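Print this release | E-mail this release

FLUNTON, July 18, 2019 - Dritley Savings, a bank that has charged its customers for using their own money abroad since before most of them had passports, will stop doing so.

Starting today, the foreign transaction fee on the Lestutine travel card drops from 2% to nothing. The fee for withdrawing cash from a foreign ATM goes too. The annual fee stays, and it is $18, and we would be grateful if people didn't bring it up.

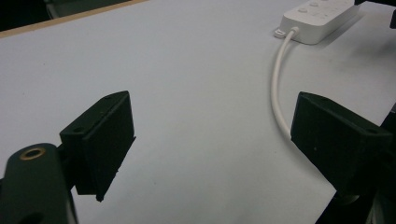
Lambros Kyriakidis called the old charge "a tax on buying a sandwich in another country" and said he had been waiting six years for the bank to agree with him.

The change follows a trial that began in May with 1,447 cardholders. They used the card more, complained less, and called the help line mainly to ask whether the missing fee was a mistake.

Every Lestutine card now comes with a chip and a PIN customers can set at any branch. It should work at train ticket machines and unattended gas pumps, where a signature has never impressed anyone. Current cardholders will get a replacement by mail in roughly two weeks and should keep using the old card until then.

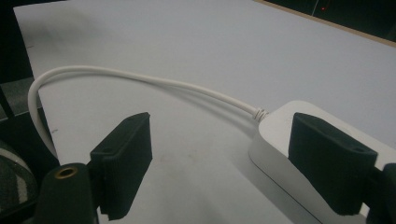
White cable on a pale tabletop.

Applications are open at all Dritley branches, including the one on Kalogeropoulos Street, which has parking.

Print | E-mail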